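Viltusano (football club)

Viltusano is an amateur football club from the town of Hutitz. The first team plays its home matches at Harms Field, a ground with one covered stand of 200 seats. 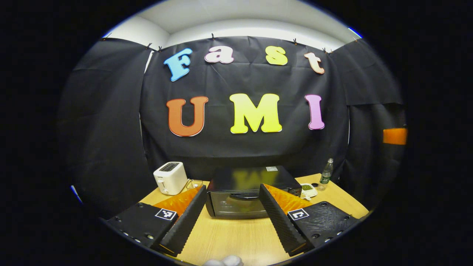
The club was formed by workers at the Stesesura brickworks, who had until then played only friendly matches. It entered the district league the following season and finished second from bottom. Promotion to the regional division came after a 2-0 win in a play-off against Harms Athletic - the only meeting of the two sides in a competitive fixture.

The regional division has 18 clubs, with two relegated each year. Home matches kick off on Saturday at 3 pm. Floodlights were added when the pitch was relaid, and cup replays have since been held in the evening.

Colours

The home kit is a green shirt with white shorts. The away kit is all red.

Youth section

The club runs teams from under-nines upwards, with 80 registered junior players.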